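Karden Soft-Corner Blocks, Set 606

In stock, $61 the set, with a drawstring bag

I've been selling these blocks longer than anything else in the playroom section, and I still take a handful home whenever my sister's kids come over. They're chunky, they have rounded edges all the way around, and a toddler can get a whole hand on one without it shooting off under the couch. My nephew mostly likes to line them up along the windowsill and get cross if you move one. Fine by me!

Karden makes them in a few colors and you get a mix in every bag. The one people ask for by name is the salmon pink (some of you call it coral, and the box says "rose," so take your pick). It's a muted color, nothing like candy pink, and it looks lovely on a shelf. If you want a bag that's all pink, write it in the order notes and I'll see what I can pull. I can usually manage it for one or two bags, but please don't order a classroom's worth of pink on the last day of August and expect it by the first bell.

A few things I get asked a lot.

Do they stack? Yes, but with the soft corners they're happier in short towers. Three or four high is about right for little kids. If you're after tall, straight towers, the Stankevičius beech cubes are a better buy, and they're on the wooden toys page — heavier, sharper edged, and louder on a hard floor, so bear that in mind if you live upstairs from somebody.

Do they mark? They do. The pale colors pick up smudges and little dark specks from hands, tables and whatever else was in the toy bin, and the pink shows it more than the blue does. I wipe mine with a damp cloth and a drop of dish soap and let them air dry on a towel. Please don't put them in the dishwasher. Scuffs from being knocked against something hard may not come off, and I've stopped trying. Felt pen is hopeless, too.

What age? The maker says 2 and up. They're too big to swallow, but do check them over now and then if you have a chewer in the house, and throw out any that have a piece missing.

Can I buy one block? You can! Singles are in the basket by the counter, and I'll mail them too if you don't mind paying the postage. People mostly want a spare after one has gone off in somebody's coat pocket.

The bag is the same one as before, with the cord that pulls from both sides. I liked the old Brukex boxes better for stacking in a closet, but they split at the corners, and I got tired of taping them up for people. If you have one that's still holding together, a full set will go back in it with a bit of pushing.

Orders for schools and daycares go through the same form as everybody else's. Put the name of the place in the second line of the address so the driver knows which door to use. Returns are fine as long as the blocks haven't been written on.

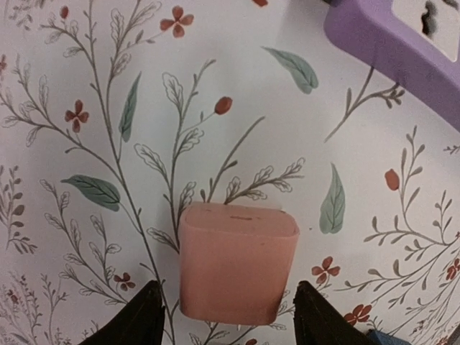 Alatport Playroom and Nursery Team

A pink one on my flowered backdrop, smudges and all. Questions about sets or spares come to me, Reet Luik, and I answer most of them in the evening.

Page updated November 2019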